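Household Tips: Laundry Corner
Folding at Home, and Can a Machine Do It for You Yet?

Many readers write to me with the same question: when can we stop folding clothes? I keep a small page of laundry tips and I am not an engineer, but I try to follow this subject, and I fold a lot. So I will put both things together, the tips for your hands and what I know about the machines.

First, the short answer. Washing and drying are solved for most homes. Folding is not solved. You can see a robot fold a shirt today, but it is slow, and it likes the shirt to be already lying in a good way. Taking one sleeve out of a full basket is still the difficult part, for a machine and also for a tired person.

Prepare the surface

Folding on a bare table is not so good, because thin cloth slides away. Put a plain sheet or a cotton cover on it and pull it until it is mostly flat. A few creases do no harm. Choose one color without a pattern. It is easier for your eyes to find the edge of each piece, and I read that it is easier for cameras too.

Keep the surface close to the washing machine if you have the space. Every step that you carry wet or warm laundry is a step where a sock can fall.
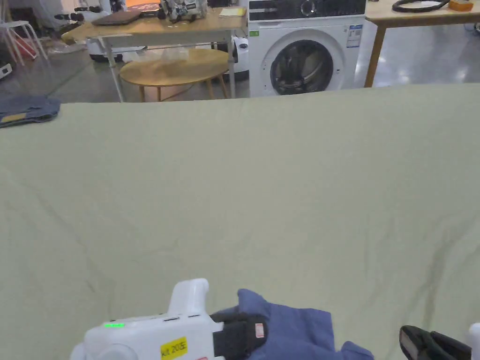 Take one piece at a time and look for a corner or a seam before you lift it. If you pinch in the middle, the cloth hangs like a bag and you must begin again. Jae-hoon Choo, who tests folding programs at Zistik, told me that this is also the main problem of his work. A gripper with two fingers can hold cloth very well. To know which part of the cloth it is holding, that is another matter.

For a T-shirt:
Lay it with the front down.
Fold both sides to the middle, sleeves included.
Bring the bottom up to the collar.
Turn it over and press once with the flat hand.

Jeans are easier. Put one leg on the other, hold the waist and the hem, fold in half, then in half again. Heavy cloth stays where you put it. For this reason I think that jeans and towels will be the first things we give to a machine, and baby clothes the last.

What about buying one?

I would wait. My neighbor Henk Geerts was ready to order the Drirkia folding cabinet, and I asked him to read the manual first. You must clip each piece on the front by yourself. It takes shirts and trousers, but no bedding, no socks and nothing small. If you already hold the shirt by the shoulders, you are four movements from the end. He kept his money and bought a second drying rack.

In a shop or a hotel the sum is different. A laundry that folds 300 towels of one size every morning can use a machine with good result, and many do it. At home we have one of everything.

Small things that save time now

Shake each piece once when it comes out of the drum.
Close the zippers before washing.
Sort by person, not by type, and let the children fold their own pile.
Do not fold underwear. Put it in a box.
Fold within 24 hours, or the creases stay and you will need the iron.

Next time I write about fitted sheets, where I also need help.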